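Pince deux doigts Lustlow : poignet, doigts et notice de sécurité
Accueil > Préhension > Cuisine et arts de la table > Lustlow

Référence atelier : Lustlow, version à doigts pointus
Fabricant : Stiner
Livrée avec : 2 doigts, 4 vis, câble de poignet, notice en français

Chers clients, avant de vous parler de tout le bien que nous pensons de la Lustlow (et nous en pensons beaucoup !), il nous faut revenir sur le défaut signalé en mai. Sur les pinces sorties avant cette date, le logiciel Tratum pouvait perdre la consigne de serrage quand le câble du poignet se tordait en bout de course. Les doigts s'ouvraient alors d'un coup, sans alarme, et ce qu'ils tenaient tombait. Chez un client de Paucar, c'est un couvercle en verre qui est parti, d'une hauteur d'environ quatre centimètres seulement, et il s'est tout de même fendu. Personne n'a été blessé, et nous avons été bien soulagés de l'apprendre.

Nous avons donc repris les essais depuis le début, avec de la vraie vaisselle, parce qu'un bouton de couvercle, rond et lisse, pardonne beaucoup moins qu'un cube en mousse.
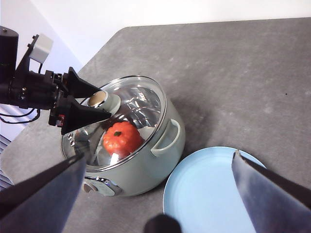 Doigts noirs au niveau du bouton du couvercle, potiron dans la casserole.

Ce qui change sur votre pince
Le câble reçoit un guide souple et la pince conserve son dernier serrage si le signal disparaît. Il faut alors la libérer à la main, avec la molette, une fois le bras à l'arrêt. C'est un peu plus long, nous le savons bien, mais nous préférons de loin un couvercle qui reste pincé à un couvercle qui tombe.

En attendant votre kit
Ne soulevez ni verre ni récipient chaud, gardez les mains hors de la zone pendant les mouvements, et regardez le câble chaque matin. Une gaine blanchie au pli doit être changée sans attendre. Le kit est gratuit et se monte en deux heures, café compris.

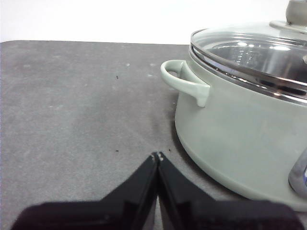 Segundo Huaranga nous écrit qu'il a monté le guide sans difficulté, mais que la molette est dure à tourner avec des gants, et il demande s'il en existe une plus large. Elle est à l'étude, cher Segundo, et vous serez servi parmi les premiers !

Pour commander le kit, écrivez à Zlatko Mladenović, au service après-vente, en joignant le numéro gravé sous la bride.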